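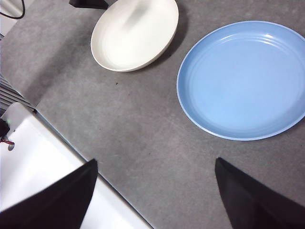

Pastine Questions Terms of Borkimora Loan for Bragança Airfield Extension

Budget watchdog says the public has been shown a price but no repayment plan

RURKALTHORPE, 8 August 2018 – Pastine, the independent public spending group, today asked the Rurkalthorpe regional authority to hold off signing a $49 million loan agreement with the contractor Borkimora until the full terms have been published.

The money would pay for a longer runway and a new cargo apron at Bragança airfield. Under the draft deal announced in July, Borkimora would arrange the loan, design the works, build them and supply most of the equipment. Pastine says that leaves one company on nearly every side of the table.

"We have read the announcement several times and we still can't find the interest rate," said Theophilus Aidoo, director of Pastine. "We are told the terms are favorable. Favorable to whom? A family buying a used car gets more paperwork than this."

The authority's announcement runs to three pages. It says the longer runway will let Bragança take mid-size cargo aircraft and will "open the region to the world." It does not name a single airline or freight company that has agreed to use it. The airfield now handles eight scheduled flights a week, all of them with small passenger planes, and the authority has not said whether any of those operators asked for more runway.

Pastine has also raised doubts about the forecast behind the project. According to the summary released with the draft deal, cargo traffic would double within two years of opening. The study itself has been withheld on commercial grounds. Pastine asked who paid for it and was referred to Borkimora. Borkimora referred the group back to the authority.

Duván Valderrama, who reviews transport contracts for Pastine, said the claim should be treated with care until somebody outside the deal has checked it.

"Forecasts like this tend to be written by people who want the thing built," Valderrama said. "Maybe the cargo is there. I'd like to see one letter from one shipper saying so. The road from Rurkalthorpe to the airfield still closes when it rains hard, and there isn't a cent in this package to fix it."

A further concern is the guarantee. The draft summary says repayments will come "in the first instance" from landing fees and cargo charges. Pastine reads that phrase to mean that the regional budget would cover any shortfall. The authority was asked to confirm or deny this in writing and has so far done neither.

Pastine is asking the authority to publish the following before any signature:

The full loan agreement, including the interest rate, the grace period and all fees
The traffic study, with the name of whoever paid for it
Any guarantee that places a claim on regional revenue
The reasons why the construction work was not put out to open bidding

The group takes no position on whether Bragança needs a longer runway. Aidoo said the authority may well have good answers – but it has had since July to give them, and a signing ceremony is a poor time to start reading the contract.

About Pastine
Pastine reviews public borrowing and large building contracts in the Rurkalthorpe region. It is funded by member dues and accepts no money from contractors or public bodies. Its reviews are free to read at its Rurkalthorpe office.

Press contact
Duván Valderrama, Pastine, Rurkalthorpe
Interviews with Theophilus Aidoo can be arranged on request.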